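Start | Leistungen | Werk | Über uns | Karriere | Kontakt

Über uns

Gavstead Stahl- und Walzwerk
Stand: August - Redaktion Gavstead

Gavstead macht Stahl. Knüppel, Stabstahl, Walzdraht, dazu Schmiedeteile in kleinen Losen. Zwei Standorte, ein Gleisanschluss, eine Verwaltung die in den alten Lohnbüros sitzt. Wer uns noch von früher kennt: ja, wir sind wieder da, und ja, unter dem alten Namen.

Gegründet 1843 als Hammerwerk am Fluss, später Hochofen, dann lange Jahre Teil eines größeren Konzerns. Die Flaute kam, der Hochofen ging aus. Danach Insolvenzverwaltung, zwei Bieterrunden, beide geplatzt. Bei der ersten fehlte am Ende die Bankzusage, bei der zweiten wollte der Käufer nur das Grundstück. In dieser Zeit lief im Werk Gavstead nur noch die kleine Walzstraße, einschichtig, mit Knüppeln aus Lohnbestellung. Das hat den Namen am Leben gehalten und die Kundschaft auch, zumindest einen Teil.

Dann die Übernahme durch die Katona Beteiligung, zusammen mit elf mittelständischen Betrieben aus der Region, die fast alle selbst Stahl verarbeiten und keine Lust mehr hatten auf Lieferzeiten von einem halben Jahr. Katona hält die Mehrheit, die Betriebe den Rest. Kein Fonds, keine Ausstiegsklausel nach fünf Jahren. Gewinne bleiben bis zur Tilgung der Altlasten im Haus, so steht es im Gesellschaftervertrag.

Was wir heute haben

Elektroofen statt Hochofen. Einsatzmaterial ist Schrott, überwiegend aus der Umgebung, sortiert auf unserem Platz in Rastthorpe. Von dort mit der Bahn nach Gavstead, Schmelze, Pfannenofen, Strangguss, Walzstraße. Abmessungen und Güten stehen im Lieferprogramm, Sonderlängen auf Anfrage. Kleinste Abnahme ist eine Schmelze, bei Lagerware ein Bund. Prüfzeugnisse gehen mit der Ware raus, auf Wunsch vorab per Mail. 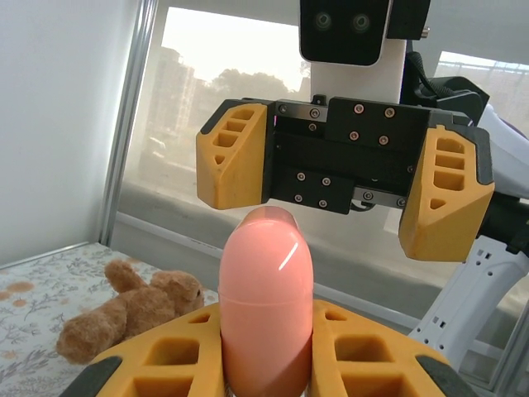 Rosa Kapsel zwischen gelben Greiffingern.

In beiden Standorten zusammen arbeiten 180 Leute, ein guter Teil davon schon vor der Schließung dabei. Die Rückkehrer haben ihre alten Betriebszugehörigkeitsjahre angerechnet bekommen, das war uns wichtig und dem Betriebsrat sowieso. Ausgebildet wird wieder: Industriemechanik, Elektronik, Verfahrenstechnologie, ein Platz im Büro. Bewerbungen jederzeit, bitte nicht als zwölf einzelne Anhänge, ein PDF reicht völlig.

Clurnunano

Interner Name, ist irgendwann hängen geblieben. Clurnunano heißt unser Umbauprogramm für die alte Walzstraße: neuer Stoßofen, neue Antriebe, Abwärme ins Nahwärmenetz. Erster Abschnitt ist fertig und läuft. Der zweite hängt an der Umspannstation, da warten wir auf den Netzanschluss - Termin steht, wurde aber schon einmal verschoben. Gewalzt wird währenddessen weiter, nur mit längeren Stillständen am Wochenende. Anwohner bekommen einen Zettel in den Briefkasten, wenn es nachts lauter wird. Wer keinen bekommt und trotzdem was hört, bitte bei der Pforte anrufen, die ist rund um die Uhr besetzt.

Geld, kurz

Werden wir oft gefragt. Finanziert ist das Ganze aus Eigenkapital der Gesellschafter, einem Bankkredit und einer Landesbürgschaft für den Ofen. Lieferanten aus der alten Zeit, die auf Rechnungen sitzen geblieben sind: die Forderungen liegen beim Insolvenzverwalter, nicht bei uns. Wir können dazu leider keine Auskunft geben, auch wenn wir manche von Ihnen gut kennen. Neue Rechnungen zahlen wir innerhalb der vereinbarten Frist, Skonto wo möglich.

Was wir nicht machen

Kein Edelstahl, kein Blech, keine Rohre. Anarbeitung nur Sägen und Richten. Verzinken geben wir ausser Haus, dauert dann entsprechend länger. Privatverkauf ab Rampe gibt es nicht mehr, das Schild an der Straße ist alt und kommt noch weg. Altmetall von Privat bitte direkt nach Rastthorpe bringen, Annahme werktags bis 15 Uhr, Ausweis mitnehemn.

Besuch

Werksführungen für Schulklassen und Vereine nach Anmeldung, lange Hosen und feste Schuhe sind Pflicht. Gruppen über 20 Personen teilen wir auf. Sonntag keine Führungen. Parken hinter Tor 2, nicht auf dem Grünstreifen. Anfragen an das Sekretariat oder übers Kontaktformular, Antwort dauert manchmal ein paar Tage, wir sind im Büro zu dritt.

Geteilt: 11 | Kommentare: 0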